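Workshop > Notebooks > Bench 3 > March

Bench 3, block sorting, running notes

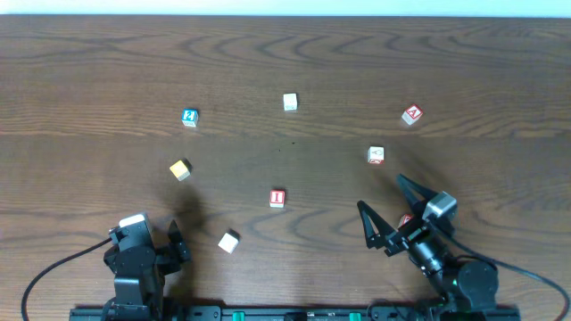

Is the pair of arms going to take over kitting from the people who do it now?
On the present showing it will take over the dull middle of the job and leave them both ends, with a new job of minding the machine on top.

Writing this up while it's fresh because the version going round upstairs is already rosier than what I saw.

Background for whoever reads this later. Kitting for the Fina sets is lettered and plain cubes into trays, by hand, in the order on the card. Dull work, hard on the neck, and people swap off it after an hour. The Rieger proposal is that a two-armed cell does the picking and a person does "oversight". I've asked twice what oversight consists of and got the same slide both times.

Setup as of this morning: both arms on the rail at the front of the bench, a camera on each, both cables still free to wander. I want those tied back before anybody stands there for a whole shift. Blocks go out singly with plenty of bare table round each. That's fair enough for a first try, but it isn't how they come out of the bin. Out of the bin they're in a heap, on top of each other, some face down. We've been testing the machine on a table that somebody has already half sorted for it, and that somebody is paid by us.

09.40. Ran the Clurneo software on the default settings. Grips fine on blocks sitting square to the rail. Slower on the ones turned at an angle, with a lot of small corrections before it commits. Left arm hesitates more than the right, reason unknown. Swapped the two jobs over and the hesitation stayed with the left arm, so it's not the task.

10.25. Plain white blocks. It picks them up happily and then can't decide which way up they were meant to be. Neither can I, to be fair to it, but the packers can: they turn it over in their fingers on the way to the tray and don't notice they've done it. None of that is on the job sheet. I'd bet a good half of what they do isn't.

11.10. Stopped for the lights. The grain on this table is strong and the shadows from the arms move about on it. Would like to try a plain grey mat. Eltosine have quoted 55 for one cut to size, which seems steep for a mat. Check the stores first.

Numbers. The proposal says 4,000 blocks a shift. I can't get there from anything I've timed. We managed some 1,000 equivalent, and that's scaling up from a short run with me standing over it and putting things back where it likes them. Stretching a good quarter of an hour over a whole shift is how we got into trouble with the label machine. Please could nobody quote my figure without the sentence before this one.

What changes for the packers, as far as I can tell from one morning:

- Less reaching and less neck. Real gain, and I'd take it.
- More waiting. You can't wander off and you can't do anything else either. Two of them tried it for a bit and both said they'd sooner pack.
- They lose the swap. At the moment people rotate because the job is sore. If the sore part goes, the rota goes with it, and then one person watches arms all day. It isn't in the proposal anywhere.
- When it stops, who clears it? At present me. I'm not on nights.
- Piece rate. Nobody has said what happens to the piece rate. They asked me, and I said I didn't know — true, but it went down badly.

I'm not against it. I'd have one arm doing the square, lettered ones and a person beside it doing the awkward ones, at the person's pace. I suggested that in the first meeting and it was written down as "phase two".

To do
Tie back cables, both sides.
Mat, see above.
Run again from a tipped-out heap, no tidying beforehand. Log every time a hand goes in.
Do it on a late shift with someone other than me at the bench.
Ask for the meaning of "oversight" in writing.
Get one of the packers into the next meeting, on paid time, before the order is signed.

14.15. Repeated the square-block run after lunch with nothing changed. Left arm still slow. Leaving it set up as it is, please don't move the rail.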